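Ellum back together? Don't book the babysitter yet

Almont FM breakfast host Agustina Herrera told listeners at 7.40am that Ellum will reform for nine Australian shows next September, 19 years after the pop trio split. Her source? A "rock solid" friend of the band, apparently.

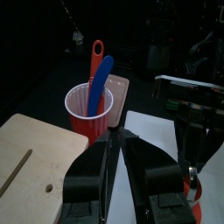 A red cup with an orange-red and a blue utensil standing in it.

We've been down this road before. Singer Zoila Inga was meant to be rejoining two summers ago, and that rumour lasted until lunchtime. Her manager, Gorazd Kolev, was quick to pour cold water on the latest one.

"Zoila has no tour in her calendar," he said. "She wishes the others well."
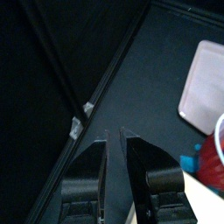
Which isn't quite a denial — and fans have noticed. An online petition begging for a reunion had 1,901 names by mid-morning, though a fair few of them look like the same person with a different favourite song.

Promoter Vergara, named on air as the company behind the shows, would say only that it "talks to a lot of artists". No venues have been announced and no tickets are on sale. Drummer Graça Magalhães didn't return our calls.

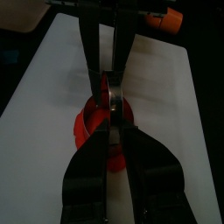

What would it cost?

Herrera put the best seats at $579, which seems a bit rich for a band with one number-one single. We'll believe it when there's a poster.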